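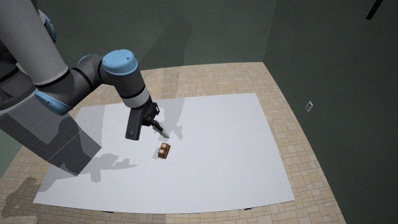
Bakari Mwakyusa留言问:仿真单元里已经跑通的夹持力和速度设定,能不能直接写进现场控制器,省掉接触测量那一步?

不能。仿真结果可用于布局、可达性和节拍评估,不能作为力与压力限值的验证依据。ISO/TS 15066所涉及的准静态接触和瞬态接触,须在实际安装的机器人、实际末端执行器和实际工件上测量。Carar仿真包导出的参数文件默认带有“未验证”标记,控制器读入后只允许在手动降速模式下运行,标记由现场验证记录解除。

Carar桌面协作单元 产品页
制造:Randetti
适用手册版本:5

一、用途

Carar用于小型零件的拾取、放置和简单装配,工件置于平面工作台上,由腕部末端的夹爪自上方接近。交付内容包括机械臂、基座、工作台、夹爪接口、安全控制模块,以及与实物布局对应的仿真模型。

根据GB 11291.1和GB 11291.2(对应ISO 10218-1和ISO 10218-2)的划分,机械臂本体与夹爪、工件、工作台组合之后构成机器人系统,由集成方承担系统级风险评估。单独采购机械臂的用户,如自行配置夹爪,即为集成方。

二、不适用范围

带刃口或针状突出的工件;熔融、腐蚀性或带压介质;人员头部可能进入夹爪运动范围的坐姿工位;户外及爆炸性环境。上述情形不在本页声明的范围内,需另行评估,通常需要加装固定式防护或联锁防护。

三、夹爪与指尖

夹爪是本单元风险评估的重点。机械臂本体的外壳多为圆滑曲面,接触面积较大,而指尖截面小,同样的接触力会产生高得多的压强。细长指尖从上方接近桌面时,与桌面之间形成夹挤点,手指和手背是主要受影响部位。

评估时应分别考虑:
指尖与桌面之间的夹挤;
两指之间的夹挤;
工件已夹持时,工件棱边与人体的瞬态接触;
腕部与基座侧面之间的间隙随姿态变化而闭合;
断电或断气时夹爪的状态,以及工件是否掉落。

Illel指尖套为选配件,用于增大接触面积。装上指尖套后工具中心点改变,须重新标定,原有的接触测量记录同时失效。指尖套属于易损件,出现裂口即更换,不得用胶带修补。

四、仿真模型的使用边界

仿真模型随单元编号发放,内容为几何外形、关节限位、速度与加速度上限、工具中心点和默认安全平面。模型中的摩擦、接触刚度和光照为近似值。

可以在仿真中完成的工作:
检查工件各取放位姿是否可达,有无奇异点;
检查腕部、夹爪与工作台、基座的几何干涉;
估算节拍;
预设安全平面和限速区的位置;
用不同工件姿态检验抓取程序的逻辑,包括工件倾斜放置、偏离名义位置的情况;
培训操作人员熟悉示教界面。

不得仅凭仿真作出结论的工作:
接触力和压强;
停止时间和停止距离;
保护装置响应时间;
夹持可靠性,尤其是表面有油或有膜的工件;
视觉系统在现场照明下的检出率。机械臂和夹爪投在台面上的阴影会随姿态移动,工件落入阴影时图像对比度下降,现场光源的数量和方向与模型不一致时,仿真得到的检出率没有参考价值。

对抓取程序做随机化测试时,建议每种工件至少运行2,000次,工件位姿在允许偏差内均匀取样,并保存随机种子。只报告成功率而不保存种子的测试记录,本公司技术支持不予受理。失败案例应逐条归类,归类项目至少包括:不可达、干涉、夹空、夹持后滑移、放置超差。

五、从仿真到现场的移交

移交按以下顺序进行,前一步未签字不得进入下一步。

1. 冻结仿真工程。记录控制器固件版本、夹爪型号、指尖型号、工件图号。工程文件生成校验和。
2. 核对实物布局。测量基座与工作台的相对位置,与模型比较,偏差超过3毫米时修正模型并重新检查干涉。
3. 现场标定工具中心点和工作台坐标系。仿真中的标定值不得沿用。
4. 手动降速模式下空载单步运行全部程序点。示教人员手持使能装置,工作范围内无其他人员。
5. 手动降速模式下带工件运行。
6. 测量停止时间和停止距离,最不利工况取最大伸展、最大负载、最大设定速度。
7. 按风险评估所列接触点测量力和压强。
8. 设定安全参数,设置口令,打印参数校验和并归档。
9. 自动模式试运行,记录全部保护停止及其原因。

第7步使用的测量装置应在校准有效期内,弹簧刚度和缓冲材料按受测身体部位选择。每个接触点重复测量3次,取最大值。取平均值是常见错误,评审时会被退回。

六、停止功能

急停为停止类别0或类别1,由集成方根据负载情况选择。夹持中的工件若掉落会造成伤害,应选类别1,并确认减速过程中夹爪保持夹紧。急停复位不得引起重新启动,重新启动须有单独的人工操作。

保护性停止与急停是两种功能,不得用急停按钮代替日常暂停。安全相关控制系统的性能等级按GB/T 16855.1确定,风险评估另有结论时以评估结论为准,并在文件中写明理由。

七、安装环境

工作台应固定,用手推台角不得有可见位移。台面不放与任务无关的物品;散放的工具和零件既干扰视觉检测,也会形成新的夹挤点。基座周围留出检修空间,机械臂在任何允许姿态下与墙面、立柱之间的最小间隙应写入风险评估。间隙不足而又无法移动单元时,用安全平面限制该侧运动,不得仅用程序点回避。

墙面插座、临时走线和悬挂物属于布局的一部分,应画入布局图。仿真模型中的房间尺寸为默认值,使用前按现场修改。

八、变更管理

下列任何一项变更后,原验证记录作废,从对应步骤重新开始:
夹爪、指尖或指尖套更换型号,回到第1步;
工件外形或质量改变,回到第1步;
工作台或基座移位,回到第2步;
控制器固件升级,回到第6步;
仅提高速度或加速度,回到第6步;
仅降低速度,核对参数校验和并记录即可。

同型号指尖的备件更换不视为变更,但须重新核对工具中心点。

九、随附文件

集成声明模板、风险评估表、接触测量记录表、停止性能记录表、变更登记表、仿真模型说明,附录共11份。表格可按用户体系改版,字段不得减少。Catterall控制柜的用户另附接线核对表,旧版接线图中双通道急停的端子编号与现版不同,请以柜门内侧标签为准。

十、常见退回原因

技术评审由Idrisa Kariuki负责。过去提交的文件中,退回多出于以下情况:

风险评估只写机械臂,没有写夹爪和工件;
接触测量在空夹爪状态下进行,实际任务带工件;
停止距离引用样本数据,没有现场实测;
仿真截图作为布局图提交,没有尺寸;
参数校验和与控制器当前值不符;
培训记录缺少夜班人员。

仿真截图可以作为附件,用来说明任务过程和接近方向,不替代带尺寸的布局图。

十一、订货信息

标准配置:机械臂、基座、工作台、安全控制模块、示教器、仿真模型。
选配:夹爪、Illel指尖套、三位使能装置备件、现场接触测量服务。
现场测量服务须提前预约,9月设备集中校准,当月不安排上门。
询价时请附工件图纸、目标节拍、工位人员活动说明和现场照明条件。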